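April 2020. Notes for anyone on the Skorix build who wants to get the arm doing cable work inside a PC case. Written fast between jobs, shout if a step makes no sense.

## Before you start

- old tower, side panel off, nothing you care about inside
- mains lead out. Hold the power button in for a bit after
- arm at low speed, e-stop where your left hand can find it
- the Wurura scripts, newest copy off the shared drive (not the November one, it has the wrong tool length)

## 1. Lay the case down

Flat on its side, open side up. Push it about until the arm can reach the far corner without the elbow folding. Then stop it sliding. A case that creeps 6 mm ruins every taught point and you wont notice till the fingers hit the rim.

## 2. Teach the points

Start with a hover point well above the case, everything goes through that. Then one point per cable, fingers straight down. Save as you go. I lost 19 of them in one evening by not saving.

## 3. Sort the grip

Low force. Start at 11 in the Dwivedi settings page and go up one at a time. Grip the connector body if you possibly can. Wires roll in the fingers and then you're pulling on one strand.

## 4. Pull, slowly

Straight up first, small lift, pause, then sideways. Latched plugs need the latch held in, so do those by hand for now.

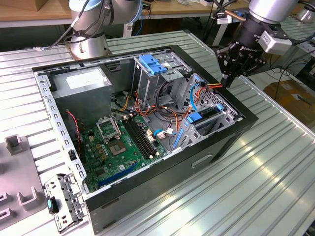

**Wurura bench notes**
*Written by the workshop's arm and gripper lead*

Fingers shut, tips down by the right rim, with the red, orange and yellow strand and its black connector out at that side. Good place to check clearance. Look at the wrist from the side as well as from the front, the camera sticks out further than you think and it'll find a drive cage before the fingers do.

## 5. If it goes wrong

- **Stops halfway:** force limit. Back off to hover, do not just press resume
- **Drops the plug:** grip lower on the body, or tips need a wipe
- **Misses by the same amount every time:** case has moved, reteach the corner point only
- **Camera lead snags:** more slack at the wrist, then run teh whole path empty

Timeout is set to 3,000 ms in the Sorkberg config. Leave it alone unless you're testing with long cables.

Park the arm at hover when you're done and put the case screws back in the tub.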